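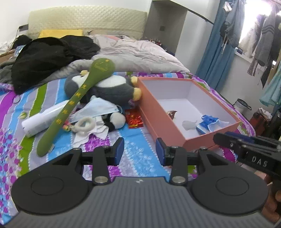
Estley Wildlife Watch
Minutes of the General Meeting
June 8, 2019, Estley Grange Hall

The chair called the meeting to order at 7:05 p.m. A quorum was present. The minutes of the previous meeting were approved with one correction: the item on gate signs should have read "north lot," not "north loop."

1. Pale elk sightings

The chair reviewed reports of the pale cow elk seen with the Bustis Creek herd since early spring. The sightings coordinator has accepted nine reports and set aside four others that could have been a mule deer or a light-colored domestic animal. The most recent accepted report came from the hayfield below Lawal Ridge, shortly after sunrise.

A member asked if the animal is albino. The coordinator said the clearest photographs show dark eyes and a dark nose, so the group's records will use "pale" or "leucistic (unconfirmed)." The newsletter should do the same until someone qualified has looked at the photographs.

Another member reported that a short clip of the elk has been shared widely online and that the road sign in it can be read. Cars have been stopping on the curve past the Adine bridge. One driver was seen walking out into the field to get closer, and the herd moved off into the timber.

Discussion followed on how much location detail to give out. Some members felt the location is already public and that holding back now makes little difference. Others wanted nothing more specific than the county. A motion was made and seconded that the group will publish sightings of the pale elk no sooner than two weeks after the date, and with no road names. Motion carried, 14 to 3.

The secretary will write to the person who posted the clip and ask politely that the part with the sign be trimmed. No reply is expected from the site itself.

2. Roadside signs

The sign subcommittee presented two drafts. The first reads "Wildlife Area - Please Stay in Your Vehicle." The second reads "No Stopping on Curve." The county road office has said that any sign with the word "No" has to be a county sign, put up by the county. The group can put up the first one on private land with the owner's written permission.

The owner of the hayfield has agreed to one sign at the fence corner, on condition that it comes down by the end of September. The quote for two signs with posts is $385. A member asked if wooden posts already in the shed could be used. The subcommittee looked at these in May and found both split at the base.

Moved and seconded to buy two signs with posts at the quoted price, the second to be kept for the Lawal Ridge trailhead if permission comes through. Motion carried.

3. Finance

Balance in the general account is $2,246. This is before the sign purchase. The printing bill for the spring newsletter has been paid. Two membership checks were returned for missing signatures and the members have been contacted.

A request for $400 toward replacement trail cameras was tabled. Members wanted to know how many of the present cameras still work before spending on new ones. The camera at the lower spring has not been checked since the road washed out - it may only need batteries.

4. Fall count

The fall elk count will be held in September, on a date to be set once the forest road schedule is out. Last fall's count recorded 70 elk across the three routes. Route leaders are needed for Adine and for Bustis Creek. The Lawal Ridge route has a leader.

It was agreed that counters will start at first light on all three routes. Last year the Adine group began forty minutes late and may have counted animals already tallied on Bustis Creek. Data sheets will have a new column for start time and one for weather. Counters who see the pale elk should mark it in the notes and still include it in the total for cows.

5. Fence work

Old wire was pulled from the section between the creek and the county line in May. Two strands remain near the culvert, where the ground was too soft for the truck. The work group will go back when it dries out. Members are asked to bring their own gloves and cutters.

6. Other business

The projector bulb is out. The hall has one that can be borrowed.

A member asked that dogs be left at home for group walks. The current rule says "on leash." No motion was made and the item will be on the next agenda.

The school in Estley has asked for a speaker on elk and mule deer for the fourth grade. Anyone willing should see the secretary.

Meeting adjourned at 8:40 p.m.

Submitted by the secretary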